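About Prondside

Prondside is a training workshop and tool library for adults who wish to learn assembly, repair and the proper care of hand tools. We were established to serve residents of Zernness and the surrounding towns, and we continue to offer instruction to anyone over the age of 16, whatever their previous experience.

Our work is organized into two departments. The Tool Library lends hand tools to registered members for home and workplace use. The Bench School provides supervised instruction in fastening, measuring, fitting and basic maintenance. Both departments share one building on Fandden Road and follow the same standards for storage, handling and inspection.

Our Collection

The Tool Library holds 510 hand tools, of which 461 are available for loan. The remainder are kept at the benches for teaching. Screwdrivers form the largest group in the collection and are borrowed more often than any other item. We stock slotted, cross-head and hex patterns in a range of shaft lengths, together with stubby drivers for confined work and long drivers for recessed fasteners.

In selecting screwdrivers, we give particular attention to the handle. A tool that turns in the palm will damage the fastener and tire the user. We therefore favor handles with shaped grip areas and clear color accents, which are easier to find on a crowded bench and easier to account for when a kit is returned.

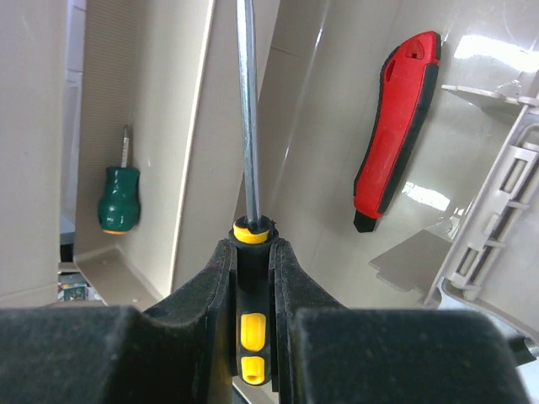

A screwdriver with a steel shaft and a black and yellow handle.

Each tool is entered in the register when it joins the collection and is assigned a place in a drawer or rack. On return, it is wiped down and inspected at the tip, along the shaft and at the point where the shaft meets the handle. Tools with rounded tips, bent shafts or loose handles are withdrawn until they have been repaired or replaced.

Instruction

The Bench School offers seven courses. New members ordinarily begin with Fasteners and Drivers, an introductory course that covers matching the driver to the screw, starting a thread by hand, applying steady pressure and recognizing when a fastener has reached its proper tension. Later courses address flat-pack and frame assembly, hinges and hardware, small appliance housings, and the upkeep of a household tool kit.

Classes are kept small so that every participant has a place at a bench. Instruction is practical from the first session. Participants may bring an item from home during the final meeting of each course, provided that it can be carried by one person and has been approved by the instructor in advance.

The enrollment period for the winter program opens in October. Current members receive notice by mail and may reserve a place before general registration.

Our Staff

Vitalii Karpenko is Director of Prondside. He is responsible for the general administration of the workshop and for its relations with local employers and schools.

Hok-lam Yeh is Head of Instruction. She oversees the Bench School, prepares the course materials and supervises the annual review of the teaching tools.

Support and Partnership

Prondside is funded through membership dues, course fees and an annual grant from the Lo Foundation. We also accept donated hand tools in working order - please contact the front desk before bringing items to the building. Power tools, blades and incomplete sets cannot be accepted.

Visitors are welcome during lending hours. Group visits should be arranged through the Director's office.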